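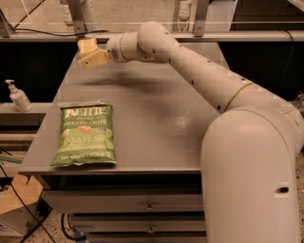

Flelex wrote back to the first version of this post that a metal tabletop with drawers under it is the best snack station there is, and I'm already half convinced, so let me ask it properly!

Snack table for a shared workroom: what goes on top, what goes in the drawers?

Posted by Plunora, 2020-09-16

We have a gray metal table with a stack of drawers under it, and I'd love to make one end of it the official snack spot. Right now it's a bag of Kettle jalapeño chips lying on the bare top (great chips, by the way, I could eat them for breakfast) and a pump bottle of hand sanitizer on the ledge to the left. I want people to be able to grab something without getting crumbs in the drawers or salt all over the table. I have $89 to spend and the top drawer can be all mine if I ask nicely. There are also black cables hanging down below the drawers that I'd like to get up off the floor while I'm at it. Bins? Jars? A tray? Tell me everything!

Pevotent
Oh, I love this kind of project! Start with a tray with a raised rim, the widest one that still leaves you working space. Crumbs stay on it and you carry the whole thing to the trash and tip it. Then stand the chips up. A bag lying flat gets leaned on and you end up with chip dust, but a plain letter holder or a narrow bin keeps it upright and everyone can read the flavor (important with jalapeño, we had a surprised visitor once). Get a pack of 10 bag clips and hang them on a hook by the table or they will all be gone by May. Unopened bags go in the drawer, open ones never do. I did my whole setup for less than half your budget and spent the rest on pretzels.

Leave the sanitizer right where it is, on the side people walk up from. Ours used to be at the far end and hardly got touched!

For the cables, hook and loop straps around each coil, then a stick-on hook under the table to hang them from. Wipe the metal with rubbing alcohol first and give the hook an hour before you load it.

Flelex
Told you the drawers were the good part. Line the top one with a cut piece of shelf liner so stuff doesn't slide when you pull the knob.

Orbán
we just use a big bowl. works fine

Plunora
Tray and clips ordered, thank you all so much! Orbán, I like the bowl idea for the day when everybody is in, so I may do both. Does anyone know if the cheap shelf liner leaves sticky marks in a drawer? The roll I found doesn't say.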